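Fórum Sproģis — Casa e Arrumação — Loiça e cozinha

Guardar pratos num quarto, de pé ou empilhados? E o filete dourado aguenta?

Publicado por Birutê Avotiņš
Etiquetas: pratos, loiça decorada, arrumação, falta de espaço

Boa tarde a todos. Mudei-me em outubro para um apartamento onde a cozinha tem dois armários de parede e mais nada, e a loiça boa acabou no quarto. Não é o ideal, eu sei, escusam de me dizer. Neste momento faço a triagem em cima de um tampo redondo branco, no meio das mantas, e vou decidindo o que fica à mão e o que vai para o fundo do roupeiro.

O problema é que em cada sítio leio uma coisa diferente. Uma página jura que os pratos se guardam sempre de pé, porque a pilha esmaga os de baixo. Outra diz que de pé é que racham, porque o peso fica todo num ponto da borda. As duas com o mesmo ar de certeza e nenhuma a dizer de onde tirou aquilo. Uma terceira queria vender-me separadores de feltro da Mendine, e aí já desconfio por princípio.
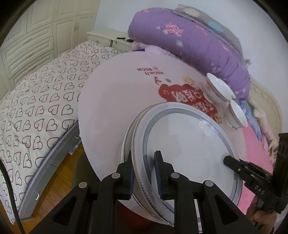 O que mais me preocupa são os brancos com a grega cinzenta na aba e o fio dourado na beira. A minha tia sempre os empilhou sem nada no meio e o dourado está lá, embora eu não saiba dizer se já foi mais vivo. Tenho também taças brancas pequenas com a borda decorada e uns pratos lisos que me preocupam menos.

Portanto, três dúvidas concretas:

De pé ou empilhados, para loiça que só sai do armário meia dúzia de vezes por ano?

É preciso pôr alguma coisa entre os pratos decorados, ou isso é conversa de quem vende feltro?

Faz mal ficarem num quarto, junto de roupa de cama? Li que a cerâmica «absorve cheiros» e custa-me a acreditar, mas já vi coisas mais estranhas serem verdade.

Agradeço respostas de quem já tenha feito, e dispensava as de quem leu o mesmo artigo que eu.

Angus Rakena
Membro

De pé, sempre. Comprei um suporte da Goltano e nunca mais tive problemas. Os pratos respiram melhor assim.

 Comentário de Birutê Avotiņš: Respiram?

 Comentário de Angus Rakena: É uma maneira de falar. Não ficam abafados.

 Comentário de Birutê Avotiņš: E quantos pratos leva esse suporte? Quanto pesa o conjunto? Está numa prateleira ou no chão?

 Comentário de Angus Rakena: Leva 9. Está na bancada da cozinha.

Kęstutis Vaher
Membro, 621 respostas

Trabalhei bastantes anos em salas de restaurante e depois num armazém de aluguer de loiça para festas, por isso parti mais pratos do que gostaria. Vou por partes e digo também aquilo que não sei.

De pé ou empilhados

As duas páginas que leu têm um bocadinho de razão e exageram no resto. Uma pilha baixa, de pratos do mesmo tamanho, numa prateleira plana, não faz mal a ninguém. Os pratos são feitos com um anel na base para assentar, e o peso distribui-se por ele. Os estragos que vi em pilhas vinham quase todos de duas coisas: misturar diâmetros (um prato grande por cima de um pequeno fica a balançar) e puxar um prato do meio sem levantar os de cima.

De pé também funciona, desde que cada prato tenha a sua ranhura. O que não funciona é encostá-los uns aos outros em leque contra a parede do armário. Aí o primeiro aguenta a fila toda e basta a porta bater para aquilo escorregar. Para transporte em caixa, sim, vão de pé e embrulhados, e é daí que julgo ter nascido a regra do «sempre de pé». Alguém leu um conselho de mudanças e aplicou-o ao armário da sala.

No seu caso eu empilhava. Quatro, cinco por pilha, e não mais se a prateleira do roupeiro for daquelas assentes em pinos de plástico. Já agora, veja isso antes de tudo o resto. Loiça pesa muito mais do que camisolas e aquelas prateleiras foram pensadas para camisolas.

O que pôr no meio

O fundo de muitos pratos tem um anel sem vidrado, áspero ao toque. Passe lá o dedo. Se arranhar, vai arranhar também o prato de baixo quando o rodar ou arrastar. Se for liso, o risco é pequeno. Feltro de marca não faz falta nenhuma: papel de cozinha, guardanapos de papel ou círculos cortados de um lençol velho fazem o mesmo. Só evitava jornal, que suja as mãos e a loiça.

Quanto ao fio dourado, ele fica mesmo na beira, e numa pilha direita a beira mal toca em coisa nenhuma. Estraga-se muito mais na lavagem. Máquina não, esfregão verde não, e micro-ondas de maneira nenhuma, que o dourado costuma ser metálico e faz faísca. Se a sua tia lavava à mão, está explicado porque ainda lá está.

Separar antes de arrumar

Faça isto por esta ordem e poupa trabalho:

1. Junte por diâmetro e esqueça as cores. Os conjuntos raramente empilham bem entre si, mesmo quando os tamanhos parecem iguais.

2. Pegue em cada prato pela borda, incline-o para a luz e procure fissuras finas. Faça isto por cima de uma superfície baixa, ou da cama. Um prato rachado não vai para o meio da pilha.

3. Ponha os de vidro à parte dos de cerâmica. O vidro lasca na borda com pancadas que um prato grosso nem sente, e a lasca transparente só se encontra com o pé.
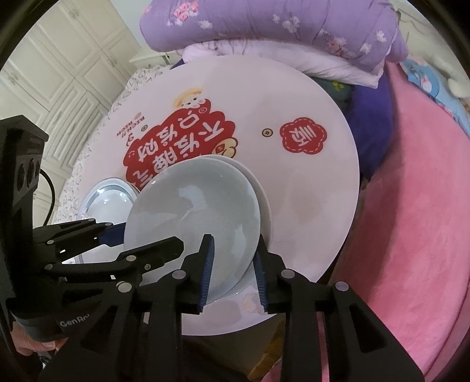 4. Deixe as taças para o fim. Encaixam umas nas outras e parecem arrumadíssimas, mas se encaixarem justas ficam presas. Papel no meio, duas ou três por coluna.

Sobre o quarto e os cheiros

Cerâmica vidrada não absorve o cheiro da roupa de cama. Se houver vidrado estalado, com aquelas linhas fininhas, ou barro sem vidrar, já não ponho as mãos no fogo. O que a loiça apanha num roupeiro é pó e cotão, portanto passe tudo por água antes de servir. Se usar naftalina ou saquinhos de perfume, tire-os dessa prateleira. Não tenho provas de que façam mal aos pratos, simplesmente não quero comer dali.

 Comentário de Birutê Avotiņš: Obrigada, isto já é outra conversa. Passei o dedo nos da grega e o anel arranha, por isso vai papel no meio. A prateleira é mesmo das de pinos. Alguém sabe quanto aguenta?

 Comentário de Kęstutis Vaher: Sem saber a marca do roupeiro não arrisco um número, e desconfie de quem arriscar. Use a prateleira de baixo, a que assenta na base.

Deividas Kazlauskienė
Membro

Concordo com quase tudo o que o Kęstutis escreveu, menos com o papel de cozinha. Tive uma pilha assim num armário encostado a uma parede exterior e o papel apanhou humidade e colou-se ao vidrado. Saiu com água morna, mas perdi uma tarde de quinta-feira naquilo. Agora uso tecido de algodão. Se o roupeiro estiver numa parede interior talvez não faça diferença.

E uma dúvida para quem souber: há quem forre as prateleiras com tapete antiderrapante da Zolgate. Pus um rolo, cerca de 50 cm de largura, e ao fim de uns meses deixou marcas na madeira. Não sei se foi do tapete, do verniz ou do calor. Fica o aviso, pelo que vale.

 Comentário de Kęstutis Vaher: Com parede exterior dou-lhe razão, algodão.

 Comentário de Angus Rakena: No meu suporte não é preciso papel nem pano.

 Comentário de Birutê Avotiņš: Parede interior, mas tenho um lençol velho, por isso vai algodão na mesma. Os de vidro ficam na cozinha, que são os que uso. Quando acabar digo como ficou.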